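Workplace Automation Grant, Lumby Office Services
Interim report to the Tretia Fund, July
Prepared by Noemi Morelli, Facilities

Waste rounds on both office floors are now shared between the cleaning staff and 2 robots. The robots completed 3,687 bin changes in the reporting period. Staff stepped in on 121 of these, mainly to separate a new bag or fit it over the rim.

No positions have been reduced. Ankica Karagiannis and Máté Major have moved from the evening round to a day schedule and now supervise the robots and handle kitchens and restrooms. Both asked for more training on the stop procedure, and this has been arranged with the supplier, Varnumer.

Staff report less bending and lifting. They also report more interruptions, as a stopped robot must be attended to at once. Despina Nikolovski is revising the shift plan to allow for this.

Remaining funds will cover training and spare gripper parts. No change to the budget is requested.

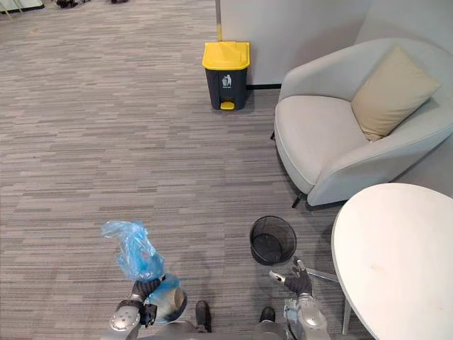
Robot with a blue plastic bag beside an empty mesh wastebasket, office seating area.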